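Zahnrad einlegen per Teleop – Handgelenkkamera oder lieber von oben?

jmugo_32
Hallo zusammen! Ich nehme gerade Demos für unsere Zahnradaufgabe auf, alles in der Simulation, zwei Arme, gesteuert mit den Führungsarmen von Graletti. 100 Durchgänge sind im Kasten, und ich bin ehrlich gesagt unzufrieden. Beim Greifen zittere ich, beim Übergeben sehe ich zu wenig. Steuert ihr nach der Handgelenkkamera oder nach einer Ansicht von oben?
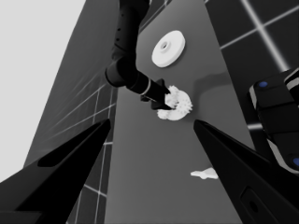 Mein Problem ist vor allem die Tiefe. Von oben fahre ich gern mal zu tief, am Handgelenk verliere ich den Überblick. Wenn der andere Arm das Zahnrad hält, verdecken seine Finger einen Teil davon, und dann rate ich halt, wo die Zähne stehen. Der Schatten rechts daneben hilft mir mehr als gedacht!

Subira T.
Ganz klar Handgelenk. Das Netz bekommt bei dir doch auch nur diese Bilder, oder? Dann solltest du beim Vormachen nicht mehr wissen als das Netz.

salazar_j
Sehe ich anders. Mit Übersicht werden die Bewegungen ruhiger, und ruhige Demos sind mir wichtiger – bei Plarau haben wir von 305 Aufnahmen fast alle verwackelten weggeworfen.

Subira T.
Und dann greift der Arm an Stellen, die er gar nicht sehen kann. Danke, hatten wir schon :)

mercy_temba
Führ mal langsamer, mach 3 Sekunden Pause vor der Übergabe und schneid die später raus.

jmugo_32
Die Pause probiere ich heute Abend. Subira, nimmst du beide Handgelenke auf oder nur eins?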